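The Little Back Bedroom at Skadorau
A gallery of a small room and the picking up that goes with it

We have a soft spot for this room. It is the smallest one at Skadorau, tucked in at the end of the upstairs hall, with a bed on one side and a sofa on the other and just enough carpet between them to collect whatever falls there by the end of the day. People who know the house from the big front rooms tend to overlook the ordinary corners, and we hope you like them as much as we do.

Snack wrappers on the carpet, with the bed on one side and the big blue-gray cushion on the other.

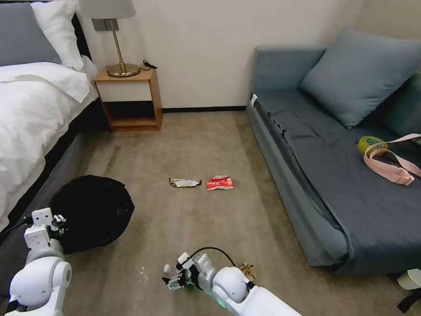
A silvery wrapper over the rim of the black bin, and the red and white packet on the carpet. 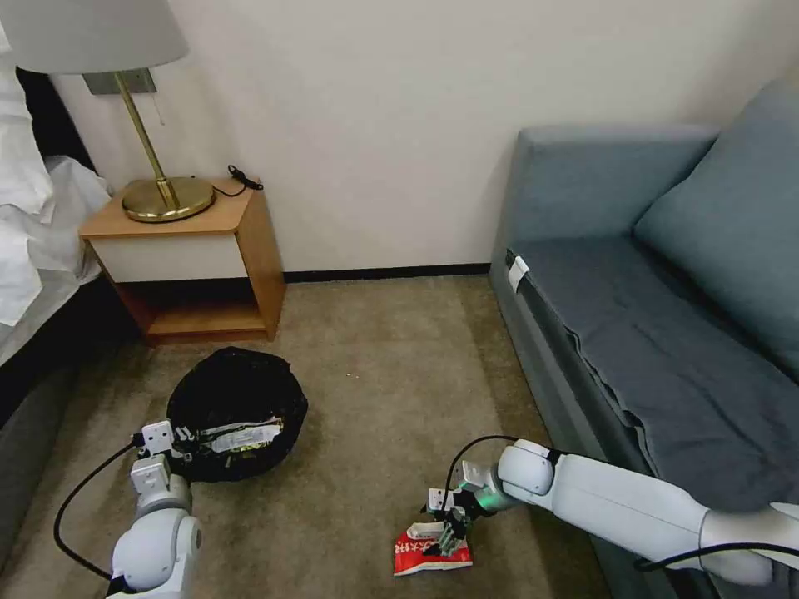

A clear bottle with a white cap, and the tape and the pink strap still on the sofa.

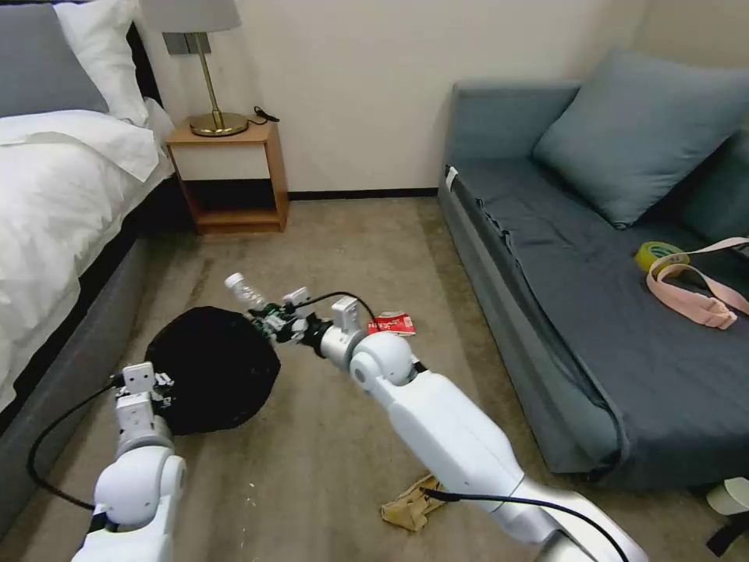
We always do the floor first in a room like this one. It is tempting to start with the bed, I know, as a made bed makes everything look better straight away, but then you spend the next while stepping over things with your arms full of pillows. Floor, then sofa, then bed, then a slow run with the vacuum right up to the baseboard - that is how we have done it since we moved in, and on a good day the whole business takes 20 minutes with the radio on.

The carpet was here before us. We had it priced for replacement one January and the quote from Herov came to more than 2000 for this floor and the hall together, so we gave it a good shampoo and decided we were fond of beige after all. The sofa was a much happier bit of shopping. It came from the Urik clearance room for 177, delivery included, and it has put up plenty of cousins and one very tall college friend who slept on it kitty-corner and swore he was comfortable.

If you have enjoyed this corner of the house, the kitchen gallery is next, and it is a long one (there are close to 200 pictures in it now, and I still can't bring myself to thin them out). The Atinga cottage has its own page as well, with the porch and the garden shed, and we add to that one whenever we get down there for a weekend.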